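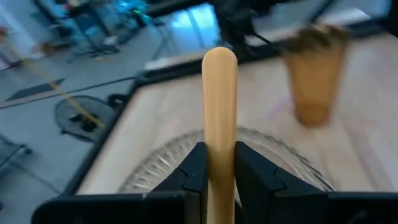
The new rule for county drivers

Apr 2, 2023

The county put out its new policy on alcohol and drugs for people who drive county vehicles, and I finally sat down and read the whole thing. It covers the snow plow crews, the road crews, the people who drive the senior shuttle between Erkstead and Drarutell, and anyone else who signs out a vehicle from the motor pool. It takes effect in July.

I drove a shuttle myself before I moved to the office side, so I have some opinions. I don't work for the county now and I'm only going by the text they posted.

The old policy was two pages long. It said employees must not be impaired at work and that a supervisor could send someone home. It didn't say what happened after that. In practice it depended on which garage you worked out of. At one garage a driver who showed up smelling of beer got a ride home and a talk the next morning. At another he would have been looking for a new job by the end of the week. I saw both happen.

The new one is 10 pages. A first positive test means the driver comes off the road without pay and has to finish a treatment program before driving again. A second one means dismissal. Refusing a test is treated the same as failing it. There is a separate section for people who come forward on their own before they are picked for a test, and they keep their pay while they get help. I think that section is the best part of the whole policy, and it's on page eight, where hardly anyone will get to it.

I went to the public meeting in Erkstead to hear it discussed. The room was about half full. Most of the questions were on random testing, and how drivers get picked.
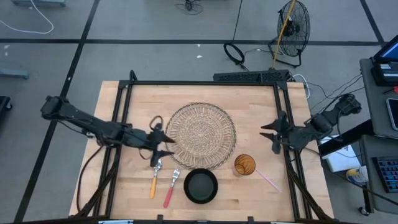
The answer was that a contractor called Weretti draws the names, and the county only gets the list on the morning of the test. I was glad to hear that. When I was driving, the supervisor chose, and the same few people got chosen every time. A couple of them were men he didn't get along with. Whether or not that was on purpose, it looked bad, and people stopped trusting the tests.

What I didn't hear was a good answer on prescriptions. The policy says a driver has to report any medicine that "may affect alertness" to a supervisor. That takes in a lot of ordinary stuff, including some allergy pills. I would not have wanted to go over my medicines with the man who made up my schedule. It should go to a nurse or to the personnel office, and the supervisor should only be told yes or no. Somebody at the meeting said the same thing and was told it would be looked at.

The other gap is elected officials. They can sign out the same cars, and the policy applies to "employees," so as far as I can tell they aren't covered. A woman behind me asked about it and the reply was that the county attorney would have to say. I have been going to these meetings long enough to know that can take a while. It would be a small fix – change one word on the first page – and it would make the rest easier to sell to the crews.

Cost came up near the end. The treatment program is run out of the Gunnlaugsson Center in Drarutell, and the county will pay up to $2000 per driver. Past that it's on the driver or the driver's insurance. One man thought the county shouldn't pay anything. I don't agree. It takes months to hire and train a plow driver, and the ones we have know where the bad curves are. If someone does the work and comes back sober, I'd call that money well spent.

I wrote up the two points above, the prescriptions and the officials, and mailed them in to the clerk. Written comments are open until the next regular meeting. If you drive for the county, or ride the shuttle, it's worth sending something in, even a few lines. The full text is on the county website under Personnel, and the clerk's office will print you a copy if you ask at the counter.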